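OK so a few of you asked in my DMs why I'm still holding Menine after that earnings report, and typing it out 13 times is not my idea of a good evening. Thread time!

First, the usual. I'm a guy with a brokerage account and a kitchen table, I own the stock, I'm biased, please don't buy anything because of me.

What happened: Menine reported after the close on Tuesday, missed on revenue, and the stock was down 13% before I had even found the press release. My phone was buzzing so much I thought something was wrong with my mom.

The miss is all in one segment. Home appliances, the blenders and air fryers everyone knows them for, came in soft. Retailers ordered a ton last fall and have been sitting on it ever since. Management said pretty much that in February and the stock went UP that day, go figure.

The other two segments (industrial parts and the service contracts) both grew. Service contracts grew a lot. I had to go to the back of the release to find it, page nine, under a table about currency effects.
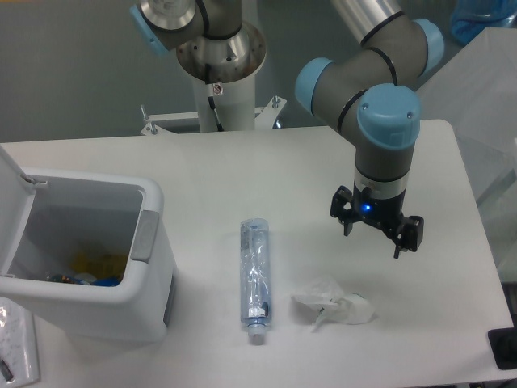
Blue light on, gripper open.

Let me do the service piece properly, it's why I own this thing. When Menine sells a plant a motor or a drive, the plant usually signs up for maintenance too, and those contracts run for years. The money comes in whether or not anybody wants a new blender.

Two years ago service was a rounding error. Now it's 32% of operating profit. Same company, same boring logo, and the market still prices it like a blender company that had a bad Christmas.

Bear case, and I do try to take it seriously: Ravindran Kamath wrote a long post on this last night and you should go read it. His point is that service customers come from equipment sales, so if equipment slows down, service slows down a couple of years later. He thinks I'm looking at the echo of a good year.

I think he's half right, ha. Equipment orders were flat, which I don't love. But renewals are most of that line now, and the renewal rate went up again. If it drops below where it was last spring I'll eat my words and probably sell some.

His other point is debt, and there he's got me a little. They borrowed to buy Hapeta and they paid too much. I said so at the time, I'll say it again. 215 million for a parts distributor with one good warehouse!! I was grumpy for a week.

The loans are fixed rate though, and the first big one doesn't come due for a while. I went back through the annual report to check (yes, on a weeknight, yes, my wife has opinions about this). 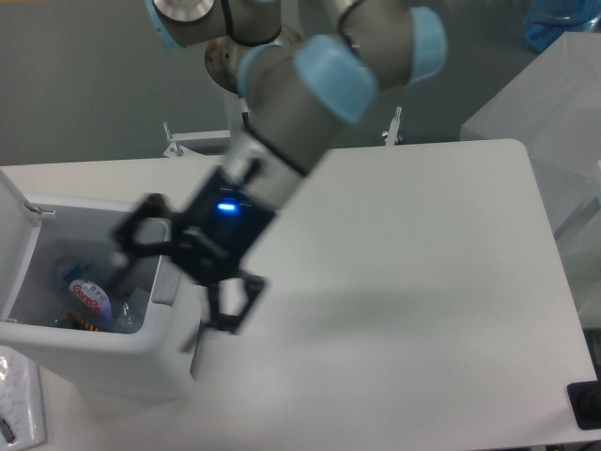

So the interest bill isn't going to jump on them next quarter, and cash flow covered it with room to spare even in this ugly one. I'd like them to stop shopping for a bit and pay some down. Somebody asked about exactly that on the call and got a very long answer with no answer in it.

Oh and people keep comparing this to Rallska. I get it, both make appliances, both fell hard. But Rallska lost shelf space to cheaper brands and never got it back. Menine's share at the big stores held steady. Too much stock in the back room is a different problem from customers walking away, and it usually goes away faster.

Usually! I owned Tondemwood through one of these "it's just inventory" stretches and it was just inventory for five straight quarters. Learned a lot. Mostly about Tondemwood.

What I'm doing: nothing today. I don't buy on the day of a drop anymore, I've burned my fingers enough. If it drifts lower over the next couple of weeks I'll add a small amount. It's already one of my bigger positions, so small means small.

What I'm watching next quarter: renewal rate, retailer inventory, and whether they announce another purchase. If it's another Hapeta I'm going to be very annoying on here.

Hamish Cosgrove asked what price would make me sell. I don't really have one, Hamish. I bought at 30, it's a bit above that even after this mess, and what I paid shouldn't matter anyway (it does matter, I look at it every morning with my coffee).

Replies are open. If you've read the full report and think I've got the service numbers wrong, tell me which page and I'll go look tonight after the dishes.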